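Unumau Pick Planner
Grasp planning and motion software for mixed-item bin picking 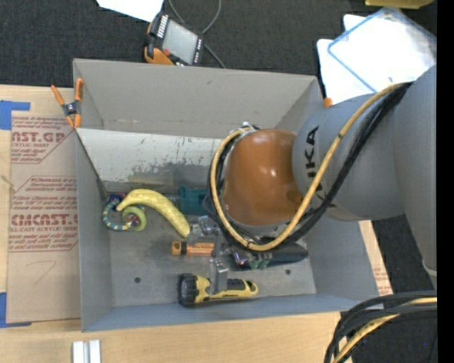 What the software does

Unumau is a software package for robot cells that must take single objects from an open bin when the objects are not all of one kind. It receives a depth image, proposes grasps for a two-finger gripper, checks each proposal against the walls of the bin and against the arm itself, and sends a complete motion to the robot controller.

You do not need a CAD model of your objects. Many of our users work with items for which no drawing exists: a torch, a toy banana, a clamp, something soft with a curled shape. The planner looks at the surface it can measure and makes its decision from this surface alone.

The package is developed and maintained by Listix. It is sold as a licence per cell, with source code for the interface parts.

Modules

Unumau consists of four modules. They can be installed together or one by one.

Tevel (perception). Tevel takes the depth image and removes everything that belongs to the bin. For this it uses a bin model, which you record once with an empty bin. After that, it divides the remaining points into regions. Regions are not given a name or a class. If two objects touch and have a similar height, Tevel may join them into one region, and the planner then treats them as one object until they are moved apart.

Grasp proposals. For every region the module samples finger positions and gives each a score between zero and one. The default number of samples is 1,000 for each image. You can lower this number if your computer is slow, but the results for thin and flat objects will become worse first. The score depends on the surface direction at both fingers, the opening width and the free space next to the fingers.

Medeiros (motion). Medeiros calculates the path from the waiting position to the grasp, and from there to the place position. It knows the geometry of the arm, the gripper and the four walls. Low objects close to a wall are the difficult case, and here the module can tilt the wrist up to 17 degrees away from the vertical to make space for the finger. The tilt limit can be changed in the cell file.

Console. The console shows the last image, the selected grasp and the reason why other grasps were refused. Every attempt is written to a log, also when the operator stops the cell by hand.

Hoses and cables

In version 2 we have added a cable envelope. In earlier versions the planner worked only with the rigid parts of the arm, and users with hoses on the outside of the wrist had to keep large safety distances. Now you can describe the hose loop as a chain of simple capsules, attached to the wrist at one end and to a link at the other. Medeiros keeps this chain outside the bin walls during the whole movement.

The envelope is an approximation. A hose does not hang in the same way after many turns of the last axis, and the software does not measure where it is. We recommend to draw the capsules somewhat thicker than the real hose and to set a limit on the last axis. Please also think about the view of your camera: a wide loop can hide a part of the bin. Tevel marks hidden areas as unknown, and the planner does not place a finger in an unknown area.

Bins

Any open bin with flat walls can be used. The walls may be vertical or may lean outwards. Sloping inserts are also supported — record them together with the empty bin, and they become part of the bin model. If you move the insert later, please record again. Small holes in the floor are filled automatically.

Worn or shiny surfaces inside the bin can give missing points in the depth image. In most cases the automatic filling is enough. When it is not, the console has a simple brush with which you can correct the bin model by hand.

Requirements

Operating system: 64-bit Linux, desktop or server edition
Memory: 16 GB or more
Graphics card: optional, used by Tevel only
Camera: any depth camera with a calibrated point cloud, fixed or on the wrist
Robot: six or seven axes, with an interface for external motion commands
Gripper: two parallel fingers, electric or pneumatic

A robot description file is necessary. If your robot is not in the supplied library, you can write the file yourself with the template in the manual, or we can prepare it for you at extra cost.

Setting up a new cell

1. Install the package and enter the licence key.
2. Load the robot description and choose the gripper. Enter the length and the width of the fingers as they are mounted, including any pads.
3. Calibrate the camera to the robot with the supplied pattern. The procedure asks for 14 arm positions.
4. Empty the bin and record the bin model.
5. Draw the cable envelope, if hoses or cables run outside the arm.
6. Start in slow mode and watch the first picks with your hand near the stop button.

The bin must not move after step 4. A shift of a few millimetres is enough to bring a finger into contact with the wall.

Known limits

Transparent objects are often not found, or only partly found.
The planner does not estimate weight. Long objects taken at one end may turn in the fingers.
Suction cups are not supported.
Unumau is not a safety product. The protective stop and the fence or scanner of the cell remain the task of the integrator.

Licence and support

Each licence includes updates and support by e-mail for one year. After this year the software continues to work, and support can be extended. Universities may ask for a teaching licence, which has the same functions but does not include help with the robot description file.

For questions before you buy, please write to Teun Geerts at Listix. It helps if you send a picture of the bin with your objects inside, the type of robot and the opening width of your gripper.

Page last changed: Nov 13, 2018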